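3. Study design and procedure

3.1 Background to the task

Earlier work on reading comprehension has often treated the caption as a small part of the page. Readers are assumed to look at a figure, read the line under it, and return to the running text at the place where they left off. Gallegos and Tipoki questioned this assumption in their classroom work, where students who were asked to retell an article often started from the captions and filled in the rest from memory. Their students also mixed up material from captions with material from nearby paragraphs, and did so more often when the two used the same key terms.

The present study follows up on that finding with adult readers. We were interested in two matters. The first was whether a short caption changes how much of the paragraph after it is remembered. The second was whether the effect depends on how closely the caption is tied to the topic of the article. A caption that repeats the topic may help the reader by going over the same ground twice. A caption with no tie to the topic may act as a break, and a break can either refresh attention or scatter it. Both outcomes have been reported for other kinds of interruption in text, such as pull quotes and section headings, and we had no strong reason to expect one over the other.

3.2 Participants

We recruited 96 adults through notices at two public libraries and a community college. All of them reported reading English every day, either for work or at home. Participants who had taken a course in typography or page design were not accepted, as we wanted readers with no special habits in this area. Eleven people did not come back for the second session and were dropped from the analysis, which left 85.

Age and schooling were recorded on a short form at the first session. The form also asked how often the person read articles longer than one page, and whether they usually read on paper or on a screen. Most said both. A small group read only on paper, and we kept them in the sample after checking that their reading times on the practice article did not stand out from the others.

Sessions were run by Aslı Coşkun and Edin Vlachou. Each of them worked from the same written script. Participants were told that the study was about everyday reading and that they would be asked about the articles later. Captions were not mentioned until the end of the second session.

3.3 Materials

The articles were written for the study by Eylül Soylu and edited by the rest of the team. There were 6 articles in total, all on ordinary subjects: the history of a town market, the care of fruit trees, a ferry route, the making of felt hats, a regional spelling reform, and the work of a piano tuner. We avoided news and health, where readers may hold strong views or know the facts already. Each article was divided into short paragraphs with no headings, and each was set in a single column with one figure near the middle.

Two versions of every article were prepared. In the related version, the figure and its caption dealt with the subject of the article. The market article, for instance, had a plan of the square with a caption giving the names of the streets that met there. In the unrelated version, the figure was drawn from a pool of pictures on other subjects, and the caption dealt only with the picture. Running text was the same in both versions, down to the line breaks.

Captions in both versions were kept short. We used plain noun phrases and left out verbs where we could, so that the captions would not read as a continuation of the paragraph before. None of the captions contained a number, and none contained a word that was the answer to a recall item.

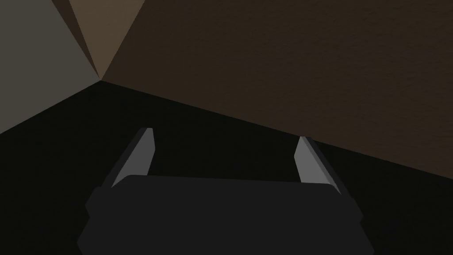

Figure 2. Robot gripper with two open fingers over a dark surface (computer rendering).

The paragraph right after the figure is called the target paragraph in what follows. It always introduced a new point and never referred back to the figure. In the piano tuner article, the target paragraph explained why a tuner asks the owner to keep the room at a steady temperature for a few days before the visit. The paragraph before the figure, which we call the lead paragraph, served as a comparison. Lead and target paragraphs were matched for length and for the number of separate facts they held.

A pilot run with staff from the college showed that the ferry article was easier than the others. Several readers could answer questions on it from general knowledge, mainly those to do with tides and harbor signals. We rewrote three of its paragraphs to bring in details specific to the fictional operator, here called Clurkov, and a second pilot gave scores in line with the rest of the set. The hat article went through a similar but smaller change: the name of the workshop was moved from the first paragraph to the last – some pilot readers had been using it to guess at the country and then at the answers.

3.4 Procedure

Participants were tested one at a time in a quiet room. They read on paper, seated at a desk, with no time limit. Each person read all of the articles, half in the related version and half in the unrelated version. The order was set in advance so that every article came up equally often in each position across the planned sample. No participant saw both versions of the same article.

After each article, the participant turned the sheet over and spent a few minutes on a page of simple arithmetic. This was meant to clear the last lines of the article from short-term memory. The participant then wrote down everything he or she could recall, in any order and in any words. Spelling was not marked. When the participant had stopped writing, the experimenter handed over a page of short questions on the lead and target paragraphs.

The second session took place one week later. Participants were given the title of each article and again asked to write what they remembered. They were then asked, for the first time, whether they could recall the figure that had gone with each article and what its caption had said. A short talk about the purpose of the study followed, and participants could ask to have their answers withdrawn. None did.

3.5 Scoring

Free recall was scored by idea unit. Before any data were collected, Soylu and Gallegos broke each article into idea units on their own, then met to settle the cases where they had divided the text differently. Most of these had to do with lists. It was agreed that every item on a list would count as a unit only if it came with a detail of its own. A bare list of names counted as a single unit.

Two scorers, who did not know which version a participant had read, marked each recall sheet. A unit was marked as present if its main content was there, even when the wording was loose. It was marked as moved if the content was there but had been attached to the wrong person, place, or step. Moved units were of special interest, as they offered a way to see whether caption material had drifted into the running text. Where the scorers differed, Vlachou read the sheet and made the final call.

Answers to the short questions were marked right or wrong with no partial credit. Blank answers were marked wrong. We also kept a record of any mention of the figure in the free recall sheets, including drawings, which a small group of participants added in the margins without being asked.

3.6 Planned comparisons

Our main comparison was between recall of the target paragraph in the related and unrelated versions. Recall of the lead paragraph was used as a baseline for each reader, so that a person with a good memory overall would not weigh too heavily on the result. The same comparison was carried out for the short questions and for the delayed recall.

We also planned a comparison between readers who remembered a caption after one week and readers who did not. This comparison is harder to interpret, as readers were not assigned to these groups. Someone who remembers a caption may simply have spent more time on that page. Reading times were taken with a stopwatch for each article as a whole, and we have no separate times for the figure. We therefore report this second comparison in full but draw only limited conclusions from it in Section 5.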